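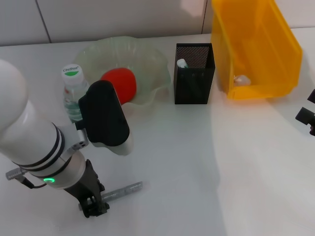 Figure 2. White robotic arm with a black gripper, and a gray metal bar on the tabletop.

4.2 Repeat attendance at small punk shows

We asked 125 people at two all-ages venues, Brestden and Matlala, how often they had seen the same band before. Of these, 100 finished the full survey. Most had come with a friend the first time and kept coming on their own. Doucette's earlier interviews in Prurnovov found the same pattern, though her sample was older and the rooms were seated.
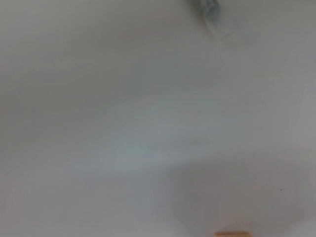

Fans who had bought a record or shirt at an earlier show were more likely to return, but the gap was small. Distance mattered more. About 50 of those who finished lived within walking distance of a venue, and they went to Thursday shows as readily as weekend ones. People who had to drive did not - several wrote that they skipped any bill that ran past 11 p.m. Ticket price had little effect at either site.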